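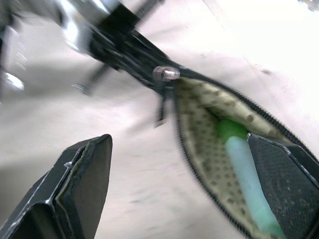

Kerstin Lundgren

I spent most of last winter teaching a robot arm to put a marker into a zippered pouch, and I came out of it with one strong opinion, so I'm going to spend this whole column on it. We're too tidy. We clean up our demonstrations until there's hardly anything left in them to learn, and then we stand around scratching our heads when the arm can't cope with a Tuesday-night kitchen table. (I don't mean a real kitchen table. Ours at Clistgate is pale and bare enough to make a dentist happy, which is sort of my point.)

If you haven't done this kind of work, the daily routine goes like so. You sit down, you take the controls, you do the task through the arm, you press the pedal, you reset the table, you do it again. Every run gets saved with what the wrist camera saw and what the fingers did. Do it enough and you have a dataset, and somebody trains a policy on it, and the policy tries the task by itself while you stand there with your hand near the stop button, feeling like a parent at a swimming lesson.

Our target was 4,000 runs. I don't know where that number came from. I asked Sixten Tangen, who set up the project, and he said it came from the proposal, and the proposal was written before any of us had touched a pouch. Fine! You have to write something in a proposal. But once a number like that is on a wall it starts running the place. People get fast. I got fast. I was very proud of how fast I got.

And what does getting fast look like? You put the pouch down at the same angle every time, because you know that angle works. You zip it open all the way before the run starts so the arm never meets a half-closed mouth. You find your favorite approach, which in my case was a little swoop in from the right, and you do it until you could do it asleep. If a run goes wrong you hit the discard key, and by lunch you've forgotten you did.

We had a rule on discards, too. Any run with a fumble in it went in the trash. A fumble meant the marker slipped, or a finger snagged the lining, or you had to back off and try again. The reasoning was that you don't want to teach bad habits, and I can see how that sounds sensible, I argued for it myself in a meeting and I think I even used the phrase "garbage in."

Then came the first policy, and oh, it was beautiful. It swooped in from the right, just like me. It was a slightly eerie thing to watch, like hearing your own voice on an answering machine. It did the job again and again as long as the pouch was lying where I liked it to lie. Turn the pouch a bit and the fingers would come down on the zipper. And the sad part is what happened next, which was nothing. It would hang there over the edge, shut its fingers on a bit of coil, and stay. It had never seen anybody get out of trouble, because I'd thrown out every run where I got out of trouble.

I've since heard people say this is well known, and sure, it is. You can find it in any decent talk on learning from demonstration. What bugs me is how little it changes the way the work gets set up day to day. Everyone nods at the slide, goes home, and pays their operators by the clean run.

So in February we did something I'd recommend to anyone. I asked for 100 runs with no discards at all. Whatever happened, it stayed. I moved the pouch before every one, sometimes just shoved it with my elbow. I left the zipper where it ended up. I left whatever else was on the table on the table. If I dropped the marker I went and got it with the arm, even when that took forever and I was muttering the whole time. Sixten took some of the shifts, and his style is nothing like mine, he comes down from straight above and then sort of dithers, and I used to find it painful to watch. Now I think the dithering was worth more than my swoop.

We'd had to argue for that batch, by the way. The objection was that it would take longer per run, and it did. A lot longer. My back hurt. But when those runs went into the mix, the thing I noticed first was that the policy started backing up. It would come down badly, lift, shift over, come down again. I yelped, I'm not ashamed to say. I'd love to give you a nice big success rate here and I won't, because we changed the gripper pads between the two tests like idiots and the comparison isn't clean. What I'm telling you is what I saw from the chair. Take it as an opinion with some bruises on it.

Soft things make all of this worse, or maybe just more obvious. A block is a block. A pouch has a mouth that sags, a lining that rides up, a strap and a zipper end that go wherever they feel like going. Set it down twice and you've got two different pouches. Even the same marker can be lying neatly along the middle or leaning on one side with a finger in the way of your view. People who build benchmarks around rigid objects and then tell me their pick rate are, in my book, reporting on a different sport.

Now, the other side. I had a long back-and-forth with a friend at Wukik who thinks I'm romantic about mess, and she's got a point that I haven't fully answered. If you keep everything, you keep the junk too. We had 153 runs from one stretch where the wrist camera's mount had worked itself loose, and no, I don't believe there's hidden wisdom in those. We threw them out and I slept fine. There's also the operator who's tired, or bored, or new, and whose fumbles are just fumbles with no recovery at the end. Her view is that you should film the mistakes on purpose: start the arm in a bad spot, record the way out, keep it short and labeled. It's cheaper, I'll grant her that. We've tried some and they help.

Where I part ways with her is that the mistakes I invent are never the ones I make. Sit me down and tell me to stage a bad grasp and I'll give you a bad grasp from a cartoon. The real ones are smaller and sillier. The finger catches a zipper tooth. The cap end nudges the lining and the whole pouch slides an inch. I couldn't have written a list of those ahead of time, and I've been doing this long enough that I should be able to.

So if you run one of these projects, my ask is pretty modest. Stop paying, praising or ranking people by clean runs. Put at least 2 people with different hands on every task and don't make them agree on a technique. Move the discard key somewhere annoying, and have whoever uses it type a few words on why. (Ours used to sit right next to the save key, can you believe it?) And let the operators see the policy run! For months I recorded all day and never got to watch what came of it, and the first afternoon I did, I changed three habits before dinner.

I'm told the next target is pouches with the zipper closed at the start. I've already caught myself practicing a nice smooth pull.

Contact the editors | © September 2024 Björklund Patow Review | Back to top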